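From: Despina Roman
To: kitchen-stock list
Subject: Re: Plastic bowls and cups, sorting order

Tobias Crenshaw wrote on Tuesday:
> Do cups go in with the bowls or in their own crate?
> Box 62 has both.

Own crate. Cups nested in bowls wedge at the rim. Both views are of the dishes on the green cloth, before sorting.

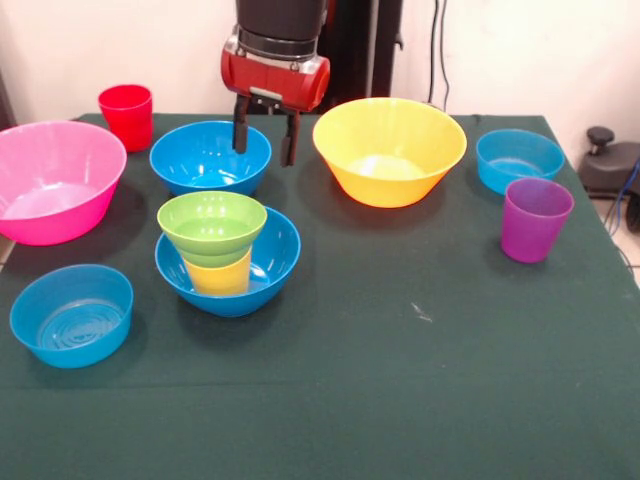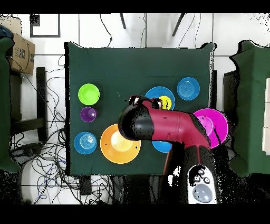
SORTING ORDER

1. Take any cup out of or off another dish.
2. Stack bowls by diameter, widest at the bottom. Ignore color.
3. Cups go in crate 3, upright.
4. Label the bowl crate 1063 and send the count to Octavian.

Lids are still at Grarnus.

Despina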